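Zandovow Disassembly Project
Progress report for the period April to October
Submitted Nov 3, 2024
Prepared by Asabe Wike, with input from Amrit Vachon and Olesia Zhuravel

Summary

Work in this period moved from single-part tests on the bench to removing hard drives from complete desktop computers. The policy now handles the full pull, from first contact with the caddy to a clear lift out of the case. Placing the drive in the sorting tray is still scripted. We are on budget and one task is behind schedule.

Data collection

We recorded 193 teleoperated demonstrations at the Flornville lab. Olesia did most of the driving and Amrit took over for the harder cases. After review we dropped 11 of them, mainly for camera sync errors. The remaining set covers seven desktop models supplied by Masilela, our recycling partner. Drives in plastic caddies were given priority because Masilela sees them most often and a technician can release them without tools.

Method

The policy takes the wrist camera view and the joint positions as input and outputs short chunks of motion. In April we were also using a fixed overhead camera. We removed it from the input after finding that the policy leaned on it and did poorly when a case was placed at a new angle. Training on wrist images alone took longer, but the results carried over better to cases the policy had not seen.

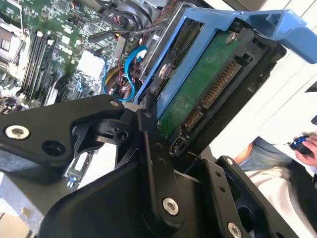

Cables remain the main source of trouble. A SATA cable that crosses the path of the drive can catch on the caddy during the lift, and the policy does not yet back off when this happens. Amrit has added a force limit that stops the arm. That protects the hardware but ends the attempt. We plan to record recovery motions for this case next.

Results

On the held-out computers we ran 90 trials. Most ended with the drive clear of the case. The failures fell into two groups: snagged cables, and a grip too far toward one side, so that the caddy twisted and jammed. The full trial log has been sent to Rochelle Begay at Zodine.

Delays and next steps

The unscrewing task has not started. The driver attachment arrived late and needs a new mount, which Ottilie Gasser is drawing up. We ask that this milestone be moved to the next reporting period. No change to the total budget is requested.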